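Last updated: April

Wistutwood hand and gripper trials – gallery and notes

This page goes with the Wistutwood trials at our Vatthorpe workshop. We compared a two-finger gripper with a multi-fingered hand on a short list of pick and place jobs, using head camera views and two different controllers. The notes come first and the gallery is at the bottom of the page.

What we compared

The two-finger gripper is the Chow parallel model with flat rubber pads. It opens wide, closes quickly and has one setting for force. We have used it on other benches for a long time, so most of the habits we brought to these trials came from it.

The multi-fingered hand is the Stukitz. It has a thumb that swings across the palm, and each finger bends in segments. It takes longer to set up and has many more ways to be set up wrong. The Stukitz trials were run on the full robot with a hand on each arm. The Chow was run on a single bench arm, and later on a second arm beside it when we wanted to try handing parts over.

Comparing a full robot with a bench arm is not a clean test. The bench arm is stiffer, and its base does not move. Where we think this affected a result, the notes say so.

The parts

Most of the work was done with molded black plastic trays. They are open at one end, with raised sides and a long ridge down the middle. They are light, and they slide if pushed from the side. The ridge is the obvious place for the Chow to grip, and the side walls suit the Stukitz better.

We also ran a flat cardboard sleeve, a short length of foam pipe and a screw-top jar. The sleeve was dropped from the list after the first week. Neither gripper could lift it off a flat surface without dragging it to an edge first, and that told us more about the sleeve than about the grippers.

The table

The table has a glossy yellow top. We chose the color for contrast, and the black trays do stand out well against it. The gloss was a mistake. Overhead light comes back off it as a bright spot, and the spot moves as the head moves. The tray finder lost parts near the glare often enough that we started keeping parts out of that area. A matte sheet is on order.

Shadows were the other problem. When the head leans in over the table it puts a large dark shape on the surface, and a hand reaching in adds another. Dark parts and dark shadows are hard to tell apart if the threshold is set only on brightness. We moved to matching on outline, which fixed most of it. Trays lying partly in shadow are still found more slowly than trays in the open.

Controllers

Controller A plans the whole reach before the arm moves. Controller B makes a rough plan and corrects it on the way from the camera. Both were run with the same speed limit.

A was the steadier of the two on the bench arm. When the part was where the camera said it was, the grasp worked. When the part had been nudged by the previous attempt, A closed on nothing and had to start over.

B did better on the full robot. The body shifts a little when an arm goes out to full reach, and a plan made before that shift is slightly off by the time the fingers arrive. B takes up most of the difference. It also hunts near the end of the move, with small back and forth motions that look worse than they are. A delay of 300 milliseconds before closing settled it. We tried 600 and saw no further gain, so we left it at 300.

Camera position

Head camera only, for the main set. A wrist camera was tried on the bench arm for the jar and was helpful there. On the Stukitz, the fingers block the wrist view as soon as they curl, and the last part of the reach is blind. We may try again with the camera mounted on the outer side of the forearm.

The head view has the steep angle we wanted over the table, but both arms come up from the bottom of the view and hide what is behind them. The right arm is the worse of the two when parts are close to the front edge. Starting each attempt with one arm lowered helped.

Results so far

The log holds 3,563 attempts across all parts and both controllers. Over 600 of those are tray attempts with the Stukitz under controller B, and these are the ones we trust most.

Trays, single pick: the Chow is faster and misses less, as long as the ridge is lined up with the pads. If the tray is turned more than a little, the arm has to rotate to match, and on the bench arm that often meant going around a joint limit. The Stukitz takes a turned tray by the wall with no change to the arm.

Trays, pick and place in a row: closer than we expected. The Chow sets trays down square but tends to knock the next one when it opens, because the fingers swing out to the sides. The Stukitz lets go by lifting the thumb and needs less room. Even spacing was easy with either. Keeping the row straight was not, and we stopped scoring it after it became clear that our own hand-placed rows were no straighter.

Foam pipe: no real difference. Both hold it and both mark it.

Jar: the Stukitz holds the body of the jar well. The Chow holds the lid well. Neither did both.

Handing over: only tried on the bench arms with the Chow. It worked when the receiving gripper came in at a right angle to the first. Face to face, the pads got in each other's way.

Wear and small faults

The Chow pads were changed once. The rubber had gone shiny in the middle and trays were slipping along the ridge.

One Stukitz fingertip worked loose and was put back with thread locker. After that we added a check of the tips at the start of each session. It takes 10 minutes, including the hand warm-up, and can be done while the controller starts.

Cables need more care than we gave them at first. A loose cable on the carpet is fine while the robot stays put and is a trip hazard for everyone else. The plan is to route them to the back of the work area.

Settings we would keep

For the Stukitz on trays: thumb across before the reach starts, fingers half curled, force at the second lowest step. Approach from the outside edge of the table toward the middle. Let the head finish moving before taking the position reading.

For the Chow on trays: open to just wider than the ridge, come straight down, and back off slightly before closing. Full opening is only useful for the jar.

What is next

The matte sheet, then the same tray set again with both grippers on the full robot. That will need an adapter plate for the Chow, and the drawing for it is done. After that we want to try trays stacked two deep, where the inner tray leaves very little wall to hold.

Raw logs are available to project partners on request. Please say which controller you are interested in, as the two use different file layouts.

Gallery

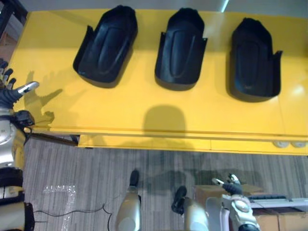
Head view over the yellow table – three trays in a row, left hand out over the edge.

Contact the Vatthorpe workshop | Copyright Wistutwood project | Back to top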